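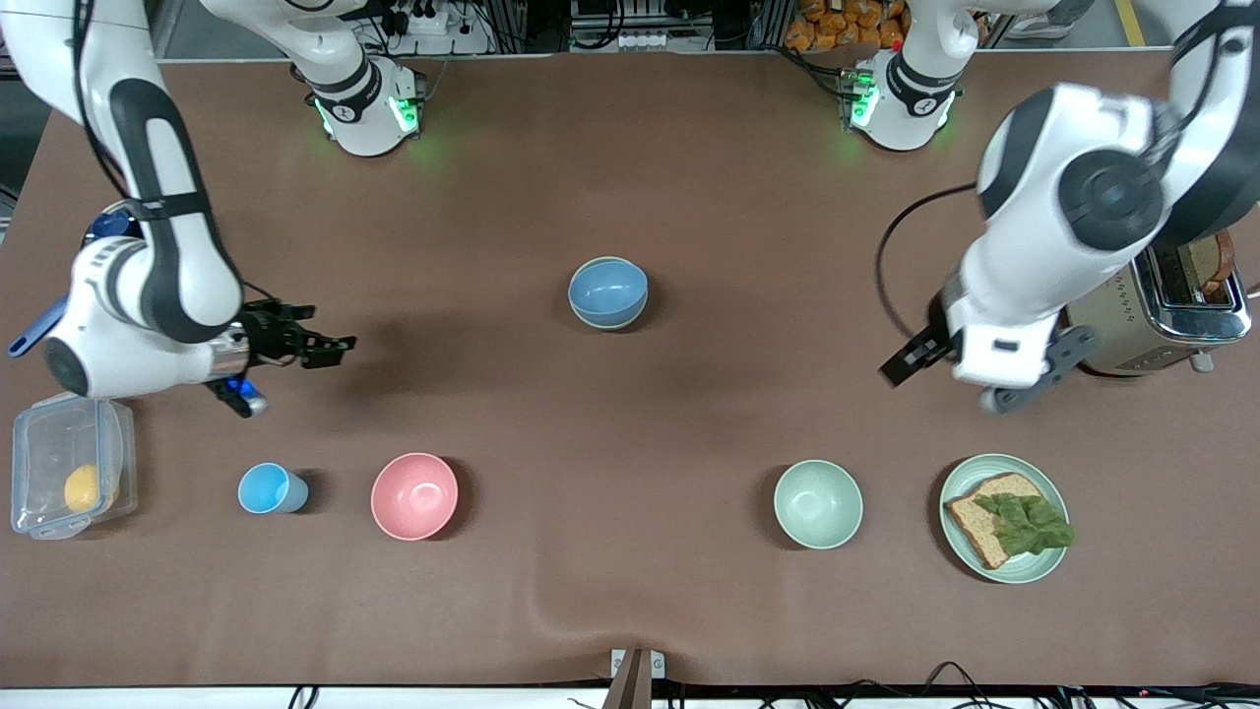 Blue is one of the easiest colors to find indoors and one of the hardest to find in the woods. Walk through your home and you'll spot it on socks, toothbrushes, book covers and the caps of pens. A blue bowl on a brown table looks so ordinary that you might reach right past it. But go outside and try to find an animal, a rock or a leaf as blue as that bowl, and you could be out there until dinner! (The sky doesn't count. We'll get to the sky.) People had to work very hard, for a very long time, to get blue into their houses, and some of the animals that wear it are playing an amazing trick on your eyes.

## First, how does anything get a color?

Sunlight looks white or a little yellow, but it's really a mix of all the colors of the rainbow squished together. When sunlight lands on a thing, the thing soaks up some of those colors and bounces others back. A ripe tomato soaks up most of the blue and green light and bounces back red. The red light goes into your eye, and your brain says "red!"

The stuff in the tomato that does the soaking up is called a **pigment** (say it PIG-ment). Carrots have an orange one. Leaves have a green one. Your own skin and hair have pigments too.

Making a blue pigment is tricky for a living thing. It has to soak up red light and let blue light go, and the tiny building blocks that can do that job are complicated. Lots of plants manage purples and reds, and then have to fiddle with the recipe to get to blue. Cornflowers do it. So do some hydrangeas, which can turn bluer or pinker depending on the soil they grow in.

## The blue jay's secret

If you ever find a blue jay feather on the ground, look at it with the sun shining on the front. Blue! Now hold it up so the light comes from behind it. Suddenly it looks brown or gray.

So where did the blue go?

It was never a pigment in the first place. Inside the feather are pockets of air, much too small to see, and they're arranged in such a way that blue light bounces out toward you and the other colors don't. Scientists call this **structural color**, meaning the color comes from the shape of something very tiny. The only pigment in that feather is a dark one, the same family of pigment that makes brown hair brown.

Morpho butterflies do something similar, with wings covered in scales that have little ridges on them like the branches of Christmas trees. When a morpho flaps, the blue flashes on and off, because the undersides of its wings are brown. From far away it seems to blink through the forest.

Blue eyes work with light too. There's no blue pigment in a blue eye at all. Go tell somebody with blue eyes, they'll love it.

## Okay, now the sky

Air is made of bits so small that they bump blue light around much more than red light. The blue gets bounced all over the place and comes down at you from every direction, and that's why the whole sky glows blue instead of just the part near the sun. In the evening the light has to travel through a lot more air to reach you. Most of the blue has been bounced away by then, and what's left is orange and red.

Blueberries, by the way, have dark red and purple juice. The blue look comes from a thin coat of wax on the skin. Rub one with your thumb and it turns much darker.

## People go looking for blue

The ancient Egyptians wanted blue so badly that they cooked it. They heated sand, copper and a few other things together in a very hot oven and ground up what came out. It's one of the first colors people ever made on purpose.

Painters in Europe later fell in love with a blue made from a stone called **lapis lazuli**. It was dug out of mountains in Afghanistan, carried an enormous distance, crushed, and washed over and over. It cost so much that artists often saved it for the most important person in the painting.

Cloth was a different problem. For that, people used indigo, a dye that comes from green leaves. Cloth comes out of an indigo pot looking yellow-green, and then the air turns it blue while you watch. The first time you see it, you will yell.

## Try a blue hunt

Fiorella Colombo and her cousin Samuele Martinelli tried this one Tuesday after school, and they argued over a beetle for most of the afternoon.

1. Find the blue in a box of 24 crayons and take it outside with you.
2. Look for living things that match it. Flowers, bugs, feathers and berries are all allowed, but leave live animals where they are.
3. Draw each one, and write down the time of day.
4. If you find something shiny, tip your head from side to side. Does the color change? Then you may have found structural color!

June is a good month for it. The beetle looked green from Samuele's side and blue from Fiorella's, so they both wrote it down.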